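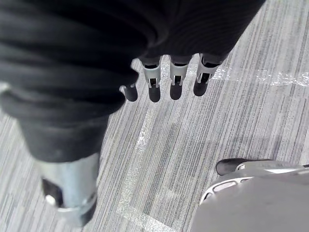 Black ribbed cover, folds along the lower edge.

14/07/2022. Natural dye bench, onion skins again. Ye-ji brought in another bag of skins (bless her, the whole room smells like soup) and I simmered 100 grams of them with the Tetura wool, then left the pot alone over lunch, which is hard for me! Lovely warm gold on the alum skeins, and a much duller one on the skein I forgot to mordant back in June.

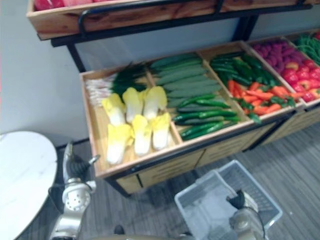 Produce rack by the gray wall.

Haris wants to try madder next, at 70 degrees and no higher. Farzana has the good thermometer, must ask. 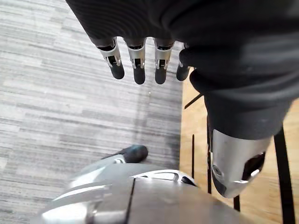

Can we use the same onion bath twice?
Gladly, though the second lot comes out paler, so keep it for the 4 small Pullia skeins.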